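About us
Open days at the Mernar workshop

Mernar began as two people, one rented unit and a kettle. Macarena Alcaraz had spent years fixing packing lines and wanted to build machines that could pick up awkward things. Tzu-hsuan Shek wanted to write software for them somewhere with a window. We never found the window, but we did move to bigger premises in Zarkmont, and people have been asking to come and look ever since.

So we let them. Our open day runs every July, doors at ten, last demonstration at half past three. This year 53 people signed up for the morning session and stood very patiently through Macarena's welcome talk, which she still describes as short.

The part everyone comes for is the handling demonstration. Boxes are easy and make for a dull afternoon, so we prefer large, curved pieces with no obvious place to hold them. Gripping one without squashing it is most of what we do for a living. It also takes far longer to get right than visitors expect, and a good deal longer than we tell customers.
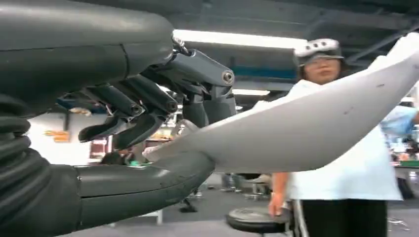

Getting a grip on a large curved piece at the open day.

Tzu-hsuan looks after the floor. The yellow tape is his, and he has strong views on it. It marks out the demonstration area, and anyone who nudges a rack over a line will hear from him before the day is out. He laid the first strips himself and has since relaid most of them, having changed his mind about the corners.

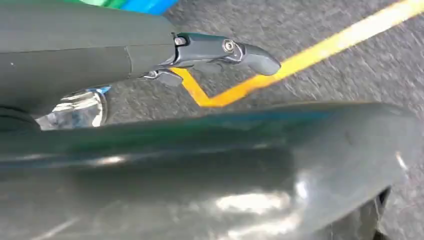 Gripper with nothing in it, over the carpet and Tzu-hsuan's tape.

We keep the blue racks and green crates out on show because they are the sort of thing our customers have. Our first was Cesa, a parts supplier with 1,479 different items on its shelves and, at the time, a single man who knew where they all were. Parsons came next, with bigger parts and narrower aisles. Both still send people to the open day, mainly to check that we are keeping busy.

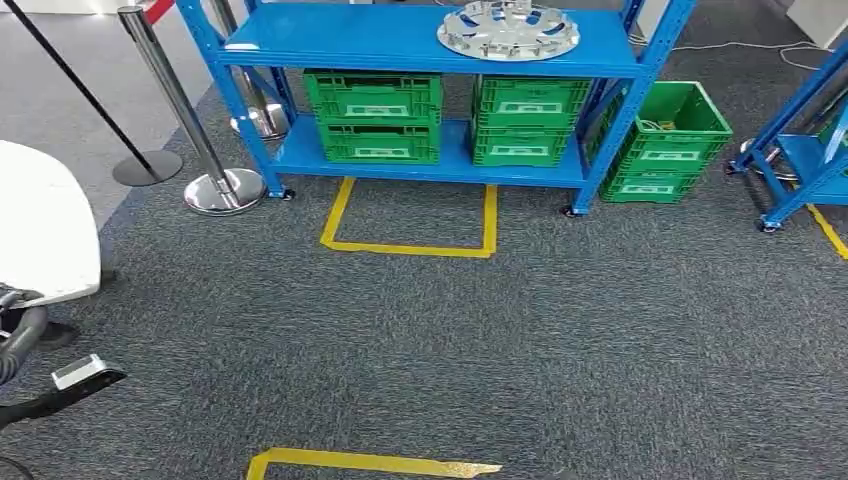

Can I bring children to the open day?
Children over eight are welcome with an adult. Please keep them on the visitors' side of the barriers, and keep yourself there too, as grown-ups are by far the worse offenders.

Each demonstration is followed by questions. We are always asked whether the machines will take over, and then where the toilets are. The second has a better answer (left of reception, mind the step). If you have a part that nobody seems able to pick up neatly, do tell us about it. Macarena keeps a list, and she gets restless when it is short.

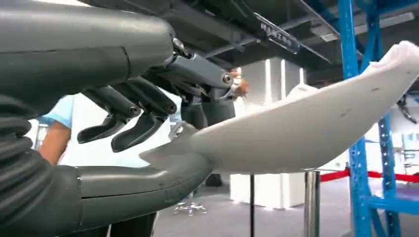 Two arms and one long white piece, with the rack and the red barrier behind.

Places for next July open in spring. Write to the front desk at Mernar with your name and how many of you there are. Tea is free, and the biscuits go early.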